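Glare and Reading Comfort in Shared Study Rooms

Student project report
Dorota Mazurek and Roman Czarnecka
19th January

1. Background

Our project looked at glare on desks and tables in the study rooms at Zastbridge. Students had complained for a while that the ground floor room on the Brzozowska side was tiring to work in, even though it is the brightest room in the building. We wanted to find out how much of the problem came from the lamps and how much from the surfaces under them.

Glare from a desk is usually called reflected glare. It happens when light bounces off a shiny surface toward the eyes and washes out whatever is lying there. Printed pages suffer less than pencil notes, and glossy paper suffers most.

2. Method

We borrowed a Benix light meter from the physics department and took readings at every seat in two rooms. The upper room has matte gray desks. The Brzozowska room has pale tops with a smooth finish. Each reading was taken at desk height with the blinds down and all lamps on.

We also handed out a short paper survey and got 222 completed forms back. It asked where people sat, how long they stayed, and whether they had moved seats on account of the light.

3. Surfaces

A light-colored top does not cause glare by itself. White paper is very bright and still comfortable to read because it scatters light in all directions. The trouble starts when the top has some gloss, so that a lamp shows up in it as a bright patch. The patch also moves as the reader moves, and this makes it hard to ignore.

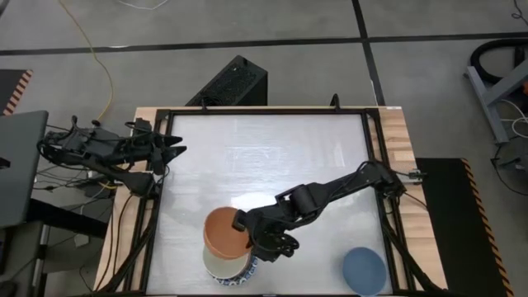 Figure 1. Bright reflection near the center of a slightly glossy white work surface.

In the Brzozowska room the highest reading was 1118 lux, at a seat directly under a lamp. The seats with the most complaints were not the brightest ones, though. They were one row back, where the lamp was reflected toward the reader.

4. Survey results

Some 13 people wrote that they brought a dark folder or a sweater to put under their notes - we had not asked about this. Several others said they turned their chair sideways. Complaints from the upper room were mostly about noise and had to be left out.

5. Changes tried

In January we put Gornia desk mats, a matte green type, on one row of tables and left the rest as they were. People at those tables reported less eye strain, but the trial was short and the row is also farther from the windows. We would like to repeat it with the mats on a different row.

We asked about fitting diffusers to the lamps as well. The request is still open.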